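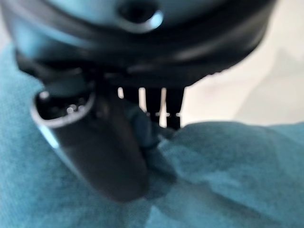 Washing wool curtains at home?

samah_l
Just brought home a pair of old wool curtains and I love them! Has anyone washed theirs in the bath? Thinking cool water and a drop of Gerna.

murrayg
Don't. Mine shrank 11 cm in December and now they hover over the sill. Dry clean only.

Josée Li
Disagree, Murray - I've done mine for 7 years and they come up beautifully! Soak for 20 minutes, no rubbing, roll in towels, dry flat.

murrayg
Were yours lined? Mine were, and the lining is what puckered.

Josée Li
Ah, no. Unpick the lining first, Samah.

samah_l
They are lined! Off to find my seam ripper, will try the smaller one first.

elango_v
Ooh, please post how it goes, I've got 2 pairs waiting.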